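Setting Up the Wrist Camera on a Panel-Picking Cell

Applies to Zerlow cells with a single arm, a two-finger gripper and a wrist camera. Allow one shift for the full procedure. If only the lens or the bracket has been changed, start at step 3.

The cell picks flat panels one at a time from a row laid side by side and passes them to the folding station. The wrist camera finds the seam between neighboring panels, and the controller uses that line to set the gripper angle before the fingers close. Most missed picks on this cell trace back to a seam that was found in the wrong place or not found at all. Before adjusting grip force or approach speed, check the camera.

What you need

A 2.5 mm hex key, lint-free wipes, lens cleaner, the printed target plate that came with the cell, a steel rule, and a row of panels from current stock. Don't use the panels left over from commissioning. Their edges have been handled too many times to give a fair reading.

Step 1. Make the cell safe

Run the arm to the service position and switch the controller to manual. Lock out the air supply and bleed the line until the gauge reads zero. The fingers can drop open when pressure is lost, so keep hands out from under them. Hang the tag on the gate.

Step 2. Clean and seat the camera

Wipe the lens from the center outward. Paper dust collects in the recess around the glass and has to be lifted out with a folded corner of the wipe. Do not blow it out with shop air.

Check the two bracket screws. They should be snug, with no play when the camera body is pressed from the side. On brackets from the Coetzee shop the holes are slotted, and the camera can be tight and still be turned a degree or two off. Line up the scribed mark on the bracket with the one on the wrist flange before the final tightening.

Follow the cable back to the first clamp. Rotate the last joint by hand through its working range and confirm that the cable neither pulls straight nor rubs on the flange.

Step 3. Set focus and exposure

Remove the tag, restore air, and close the gate. In manual, bring the camera to the inspection height and open the live view. Focus on the panel surface near a seam. Plain stock has almost nothing on its face for the eye to settle on, so use the seam itself and turn the ring until the dark line is at its thinnest.

Set exposure by the brightest part of the row. Start at 900 microseconds and move in small steps. The limit in software is 1000; if the view is still too dark there, the problem is the lighting and should be fixed at the lamp. Turn automatic exposure off before saving. It will otherwise shift between picks and move the detection threshold with it.

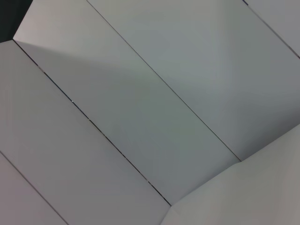
Photo: Elsie Ashworth / Tresa line maintenance

Panels at close range look like this in the live view: pale, smooth, and separated by fine dark lines. Two features matter for setup. The long seam left of center has small gaps and bright glints along it, where the next seam to the right is clean. The edge finder can split a seam like the first one into several short segments. The other feature is the bright patch at the top of the middle panel, with a soft shadow falling across the strip below it. A gradual change of that kind should not be reported as an edge. If it is, the contrast threshold is too low.

Step 4. Tune the seam finder

Open the vision page and load the panel recipe. Set the contrast threshold to 37 and run a single detection. The overlay should draw one line per seam.

If a seam comes back in pieces, raise the gap-bridging value one notch at a time. Stop as soon as the pieces join. Set too high, it will carry a line past the end of the panel and into a fold or flap.

If lines appear where there is only shading, raise the threshold by two and run again. Repeat until the false lines clear, then confirm that every real seam is still found.

Set the angle filter last. Seams in a row run nearly parallel, while a fold crosses them at a different angle. A window of five degrees either side of the row direction keeps the fold out of the result.

Step 5. Calibrate to the gripper

Place the target plate on the bed and run the calibration routine. The arm takes nine views and reports an error. Anything under half a millimeter passes. If it fails, recheck the bracket before repeating – a loose camera is the usual cause.

Measure from the plate datum to the gripper centerline with the rule and enter the value. On a standard Liso gripper the nominal figure is 488 mm. A difference of more than 2 mm means the wrong tool file is loaded.

Step 6. Test and record

Run 20 picks at quarter speed, then 20 at full speed. Watch the fingertips at the moment of contact. They should meet the panel square to the seam. Save the recipe under a new revision and enter the exposure, threshold, and calibration error in the cell log.

Routine care

Clean the lens every Friday at the end of the shift. Repeat step 5 after any collision, however light, and whenever the bracket screws have been touched. Changes to the angle filter go through Pravesh Shabalala, who keeps the master recipe.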